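Open Day at the Clekance Mill, Clultthorpe

I'd been meaning to get to the Clekance open day for years and something always came up (a wedding, a flu, a dead car battery), so when the September 2025 date landed in my inbox I put it on the fridge in red marker. The mill only opens its doors twice a year, once in March and once in the fall, and the rest of the time you have to make do with the little shop on Botha Street.

I took the early train and was in line by nine, clutching a coffee the size of my head.
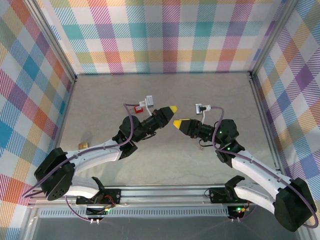
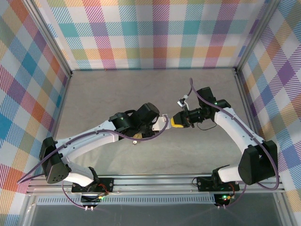

The mill is five floors of brick right on the river, and they start you at the top and work you down, so wear good shoes, because those stairs are STEEP. The top floor is where the wool comes in. It smells like a barn in the best possible way, all warm and greasy, and they let you shove your hands right into the bales. My hands were soft for two days!

Next floor down is carding and spinning. It's so loud that our guide gave up talking and just pointed at things, then explained them all over again on the landing. I caught maybe half of it. What I did get is that the oldest spinning frame has 500 spindles and still runs three days a week, and that when one thread breaks the whole row has to be watched like a hawk until somebody pieces it back together. I could have stayed there all morning, but there was a group right behind us and we got shooed along.

The dye house was my favorite. It's a separate building across the yard and it's hot in there, really hot, with steam rolling along the ceiling. They were doing a deep mossy green they call Tastcombe, after the village up the valley, and they pulled a hank out for us so we could watch it drip. I've wanted a sweater in that color ever since. They keep a wall of sample cards going back decades, 16 to a board, with the recipes written on the back in pencil, and some of the browns from the seventies are truly awful. I loved them.

Lunch was in the old canteen. Get the leek soup, skip the sandwiches. Mine was mostly bread and I ended up eating the inside and leaving the rest. There's plenty of seating if you go before noon, but by half past twelve people were perched on the windowsills with their trays.

Then the seconds sale, where I lost all self-control. Blankets with a tiny flaw go for $40, and I looked mine over twice on the train home and couldn't find the flaw. I also bought a bag of mixed yarn ends and a tea towel I didn't need. Bring cash, the card reader kept dropping out and the line got pretty grumpy.

Parking is in the field behind the church and it was muddy, so I was glad of the train. The station is a ten-minute walk, downhill going and uphill coming back with a blanket under your arm. Tickets for the March one go up on the shop's website after New Year.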